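A Day at the Robot Lab: How Does a Robot Open a Lunch Bag?

For readers ages 7 to 11

On June 22, 2026, the Kokeck robot lab in Sikley opened its doors to visitors. Most days only the people who work there can go in. On open day, anyone could walk in, watch the robots, and ask questions. Children in the Grostness summer reading club went along with their leader, Felista Nyamweya.

What kind of robot was it?

When people hear the word "robot," many of them think of a metal person with a face. The robot at the lab has no face and no legs. It is one long arm bolted to a table. The arm has joints, the way your arm has a shoulder, an elbow, and a wrist. At the end is a gripper. A gripper does the job of a hand, but it has stiff fingers that open and close.

The lab calls the robot Kirui. Lilian Mrema, an engineer, ran the demonstration.

Why practice with bags?

Kirui is learning to handle things people use at home. A block of wood keeps its shape when you pick it up. A bag does not. It folds, sags, and slides around, so it may look different each time the robot reaches for it. That makes a bag a hard thing for a robot to work with.

Try it yourself. Put a soft bag on a table and open it with two stiff fingers. Do not use your thumb or your other hand. You will probably have to try more than once.

How does the robot see?

Kirui has a small camera at its wrist. The camera moves wherever the gripper moves, so it gets a very close view of the work. During the demonstration, what the camera saw was shown on a big screen so the people in the back could follow along.

A close view has good points and bad points. It can show a small fold in the cloth or the edge of an opening. It cannot show the whole room. Sometimes it cannot even show the whole bag. You can test this by holding a book right up to your nose — you can see part of the page very well, but you can't tell what else is on the table.

Where should the gripper go?

An insulated bag has two main layers you can see. The outside is cloth. The inside is a shiny lining that helps keep food cold or warm. For a robot, shiny things are tricky. Light bounces off the wrinkles and makes bright spots, and the robot's computer has to work out that the bright spots are part of the bag.

The place to look for is the edge between the two layers, where the bag opens. With a navy blue bag and a silver lining, the two colors are easy to tell apart. The handle is another thing to watch. If a finger goes under the handle by mistake, the whole bag can get dragged along.

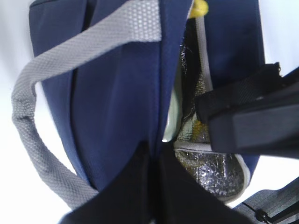

Questions from the visitors

Awuor Mussa, who is 9, asked if the robot gets tired. Lilian said no, but its parts do wear out and have to be replaced. The lab checks the gripper fingers after every 100 tries.

Alcides Coutinho asked if Kirui could pinch someone. Lilian said any moving machine can hurt a person, so visitors stay behind the yellow line on the floor. There is also a red button that stops the arm.

Chepkoech Okoth wanted to know who tells the robot what to do. People do. They set the job, write the programs, and look at the tries that went wrong.

Words to know

Gripper: the part of a robot that holds things.
Insulated: made to slow down heat going in or out.
Lining: the layer on the inside of a bag or coat.
Joint: a place where an arm can bend or turn.

The next open day at the lab is in July. Children need to come with an adult, and each group can have up to 22 people.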